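Week 5 – Curved mirrors, or why your nose looks like that

Read the Gosteck chapter before class. It is 26 pages long and most of them are diagrams, so please don't tell me you ran out of evening.

What you need from last time: light bounces off a surface at the same angle it came in. This holds for curved surfaces too. You just have to ask which way the surface is facing at that one spot, and then ask again for the next spot, until you lose patience and use the formula.

Concave (curves in, like the bowl of a spoon): far objects come out upside down. Move in closer than the focal point and the image flips upright and gets bigger. Shaving mirrors rely on this, as does everyone who has ever regretted buying one.

Convex (curves out, like the back of the spoon): a real object in front always gives an upright, smaller image that seems to sit behind the surface. Sign errors here cost up to 5 points. Last year they cost the class a good deal of dignity as well.

Homework: problems 1 to 4 on the Sorkum sheet. Show the rays. A ruler is allowed, even encouraged.
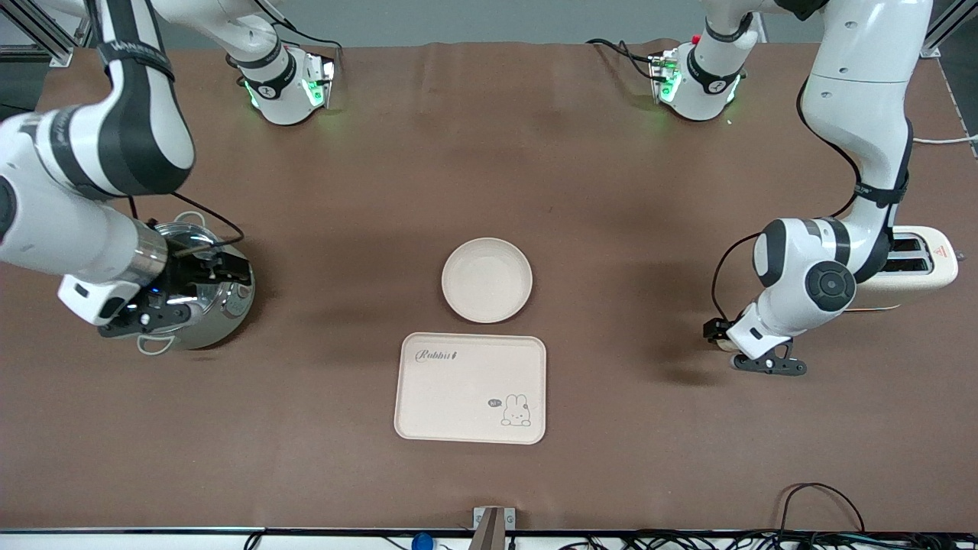 Convex surfaces squeeze a wide view into a small area, and for that we hang them at blind corners. You don't need to buy one for the lab write-up. A polished stainless steel pot will do nicely, with a rounded side that picks up whatever is near it. Sketch what you see in yours, mark where straight lines bend, and leave the wire handle out of the ray diagram – it has caused enough trouble. Due at the start of lab.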